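Buying the second arm before the first one is paid off

Wanda Sobczak has a spreadsheet open when I get there and she doesn't close it. Column after column, most of it yellow. "Yellow is guesses," she says. "Green is quotes. You'll notice what there's not much of."

She runs operations at Ciltex, which sorts and repacks returned pet goods and small toys for shops in and round Semville. Returns come back mixed. Balls in with ropes in with plush, whatever the shop swept into the box. Someone has to pick it all out into lines. For years that was people at a long bench, and mostly it still is, but since last spring there has been one arm, and by April she has to tell the board if there'll be 2 more or none.

So, how do you budget for a thing like that?

"Badly, first time," she says. "We budgeted for the arm. I had the price of the arm, I was very proud of it, I'd got them down a bit. Then the gripper was seperate. Then the mounting rail, the guarding, the electrician. The arm was less than half of what we spent in the end. I'd still have signed, but I'd have liked to know."

The sheet now has a line for everything. Fingers and pads. Spare cables. Trays, even. Kalevi Saarinen, the technician, had the trays put in as their own line and got some stick for it.

"People laughed at the trays," he says. He is eating a sandwich standing up. "But you try four kinds of tray before you find one you can live with. Colour matters to the camera. The rim matters, if it's high the fingers come down on it. That's all money and it's all time, and it was in nobody's plan."

What does the arm find hard? Long pause.

"Soft things. Anything with a string on it. A ball is fine, a ball is a ball. Rope, depends how it's lying." He won't give me a success rate. The supplier gave them one before they bought, he says, and it was measured on boxes.

That comes up again with Fotini Balaskas, who does the finance side and is on the phone from the Liltow office, bad line. Her advice to anyone planning a purchase is to send the supplier your own worst stock. "A crate of it. Not the nice ones. Pay the postage and ask them to film it without stopping." Ciltex did that this time round, with three firms. One sent the crate back unopened. It came off the list.

Lease or buy? They bought the first outright. Fotini would lease the next ones, at least to begin with, and Wanda wouldn't. They've clearly had this conversation before. Fotini's case is that grippers are changing quickly and she'd hate to own the wrong one. Wanda's is that the lease they were offered came with a service contract at 82 a day, per arm, weekends included, and they don't work weekends.

"I asked could we drop the weekends," Wanda says. "They said it was a package."

Then staff. I ask if people on the bench are worried and Wanda says yes, of course, ask them. So I ask Maja Ziółkowski, who used to be on the bench full time and now spends half her shift setting out trays for the arm and checking what it's done.

"I was, a bit. Now I'm more annoyed at it. It's slow with the plush." She thinks the training was underplanned. Two mornings, with a man who was very nice and talked very fast. After that it was her and Kalevi and the manual. "If they get more they should pay for a proper week. Put that in."

It is in. Wanda scrolls down to show me: training, five days, four people. Green, so it's a quote. Underneath it there's a line called "floor", which is for leveling the concrete in the back bay, and one called "Wysocka" which is the integrator they're using this time, and that one is yellow and has a question mark.

What would make her say no? She has a number. If the arm they've got isn't clearing 70 trays a shift by the time the board meets, with mixed stock, she'll recommend waiting a year and putting the money into better benches and lighting. It isn't there yet. She won't say how far off.

"Last thing," she says, already getting up. "Keep some back. Whatever you've planned, keep a tenth back and don't tell anyone where it is. Well, Fotini knows where it is."
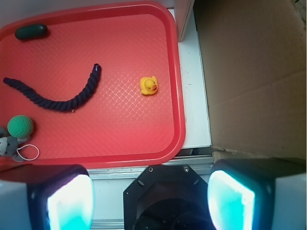 Mixed toys in a red tray under the gripper: rope, a dimpled green ball, a yellow duck, a bit of grey plush.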